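Taming the Cord Jungle (and a Few Other Desk Jobs)

I put off sorting out my cords for so long that when I finally pulled the desk away from the wall one Saturday, I found a phone charger for a phone I gave away years ago. It was still plugged in! So I made a pot of coffee, sat down on the floor and did the whole lot, and I wish I'd done it sooner.

First thing: unplug everything before you start wiping or untangling, and switch the strip off at the wall end too. Then lay the cords out straight and label both ends. I use bread bag tags and a fine marker (masking tape folded over like a little flag works fine, but it gets gummy by summer). "Lamp," "printer," "phone," that's plenty.

For the dust, use a dry paintbrush, the cheap one-inch kind. It gets into the ridges where a cloth just pushes the fluff around. For gray scuffs on white plastic I rub with a melamine sponge that's been wrung out until it's barely damp, and I stay well away from the sockets. No sprays, please. If you must use a cleaner, put a tiny bit on the cloth and wipe only the outside.

Chunky chargers are the other headache. I put the cubes next to each other and keep the slimmer plugs on either side of them, so I'm not wrestling one out to get at its neighbor. A strip with a button for each socket is worth the extra couple of bucks, too, because you can turn off the lamp and leave the phone charging.
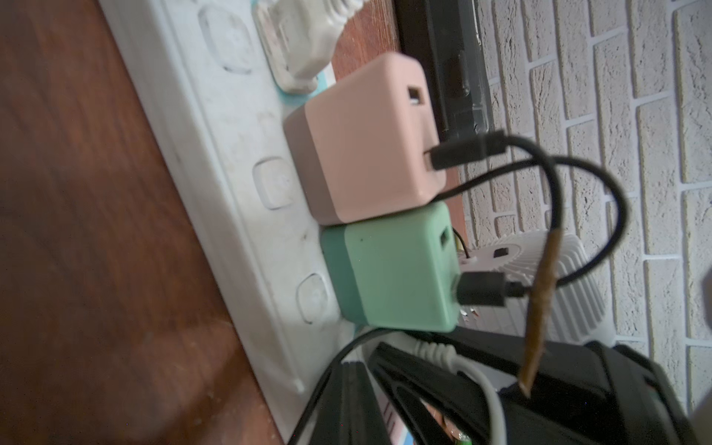 Tharindu Biswas wrote in to say he screws his strip to the underside of the desk, and that it cut his dusting down to almost nothing. He did warn that you should check the length of your screws first, as his poked right through the top. Ouch. I've since tried it with the keyhole slots on the back of mine, and a paper template taped in place made it easy to get the two screws lined up.

Leftover cord length is best gathered in big, lazy loops with a strip of hook-and-loop tape. Don't wind it tight around your hand, and don't bundle up a cord that's feeding a heater. In fact, heaters go straight into the wall outlet, always, and so does the window air conditioner. If a plug or strip ever feels hot or smells funny, it goes in the trash, even if it's nearly new.

Spare cables live in toilet paper tubes in a shoebox, standing on end. Mine holds 13 and then the lid won't close, so that's my limit and something has to go before another comes in.

Next month, squeaky drawers!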